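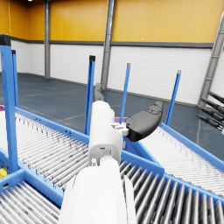

Written by Chaimae Metwally, checked by Zlatko Mladenović

Filed under: Faults and recovery > Hands and grippers
4 min read

5. Fault 411: hand does not release

Fault 411 is raised when the controller has sent an open command and the finger positions have not changed by the end of the release time. The arm stops where it is. The hand stays powered and keeps whatever grip it had.

The fault was first logged at Demitz in February, on a bottle line with roller conveyors meeting at a junction. The arm had stopped low over the rollers, the operator pressed Resume, and the arm moved off with the bottle still held. The bottle struck a side rail and the wrist cover was cracked. The Resume button is now locked while 411 is showing, but only on controllers with the Andeck update. If yours has not had the update, treat Resume as out of use until this section has been completed.

CAUTION: Do not pull an item out of a closed hand. The fingers can close further without warning while the hand is powered.

5.1 Making the cell safe

1. Press Hold on the pendant. Wait for the amber lamp.
2. Stop every conveyor that feeds the junction, including the ones the arm does not pick from.
3. Turn the cell key to Manual and take the key out.
4. Write down the fault number and the time. If 853 is also showing, go straight to 5.4.

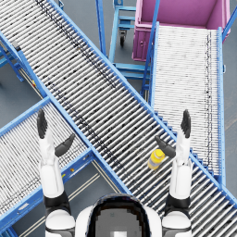
Can I use the emergency stop in place of Hold?

Use the emergency stop whenever a person is at risk. For a plain 411, use Hold. The emergency stop cuts power to the hand as well as the arm, and a held item may drop on to the rollers.

5.2 Releasing the hand

1. Put the key back and choose Hand > Service > Open Slowly.
2. Hold the enabling switch halfway. The fingers should begin to move within 20 seconds.
3. If they do not move, let go of the switch and try once more. Do not try a third time.
4. When the hand is open, jog the arm straight up until it is clear of the rails and posts.

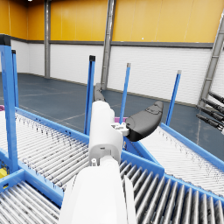
Jogging after a 411 causes more damage than the fault itself, mostly through turning the wrist too early. Fouad Badawi's repair notes from the Breria site list two bent fingers, both from a wrist turned at rail height. Look at where the fingers point before you touch the pendant. With the arm reaching over the junction as it is here, one finger points forward and the other sticks out to the right, and there are blue posts on both sides of the wrist. A turn in either direction needs height first. Lift, stop, look again, then turn.

5.3 Checking before restart

1. With the arm clear, inspect the finger pads for tears and for glue from labels.
2. Open and close the hand five times with nothing in it.
3. Place one bottle by hand on the stopped conveyor and step out of the cell.
4. Run Test Pick at the slowest speed. Watch the grip as the bottle comes up off the rollers, and be ready on Hold.

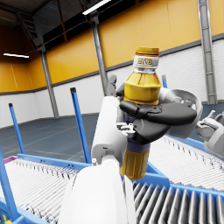
5. Let the test finish and check that the hand opens fully at the set-down point. A hand that opens part of the way will pass the test but will raise 411 again under load.
6. Clear the fault, start the conveyors one at a time and return the key to Auto.

Note: Test Pick does not check the release time. On Rantala hands this is set separately, under Hand > Timing.

5.4 If 853 is also showing

853 means the controller has lost the finger position signal. The screen may show the hand as open when it is closed. Do not use Open Slowly. Leave the key out, tag the cell and call the service desk. Ask for Wilson Inga or whoever is on hand repairs that day, and have the time of the fault ready.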